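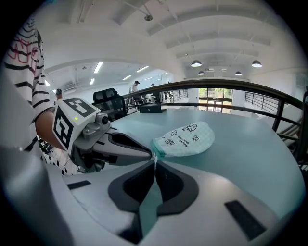
The Lending Counters of Edham

In the old market quarter of Edham, a household may borrow a preserving pan, a set of folding chairs or a carpet cleaner for 22 days at a time. The service operates from four public counters, the largest of them on Imholm Street, and has 335 registered member households. It holds no membership fee to be a condition of borrowing, and asks only for proof of address.

The counters were established under the direction of Alfredo Macapagal, formerly of the district library service, who applied the rules of book lending to household goods. Demand was modest at first. By January of the second year, however, almost 300 loans had been recorded in a single month, and the Wernodlow district opened a counter of its own on the same terms. 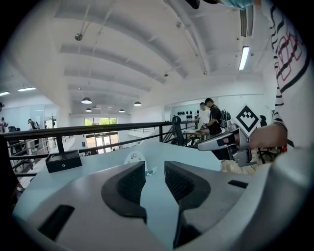
Small goods present the greatest difficulty. Large items are seldom mislaid, but minor articles pass between households without record and are often returned to the wrong counter. A small black box with a faint logo, set down on a white tabletop beside other little things, gives a clerk very little to work from. Jintana Jaidee, who supervises the Imholm Street counter, has therefore required that every article carry a written tag before it is shelved. In the first year of tagging, 63 misplaced items were restored to their proper shelves.

Renato Policarpio, the district's adviser on household services, regards the tags as a sound beginning. "Members take better care of an article when it has a name and a place," he said. A shared catalog for Edham and Wernodlow is in preparation – it will be kept on paper at each counter until the two districts agree on a common system.

Related Articles
Repair Evenings Return to Sebastian Hall
Benjie Enriquez on the Care of Garden Tools
Faisal Shaikh: What a Street Can Share
Wernodlow Extends Its Opening Hours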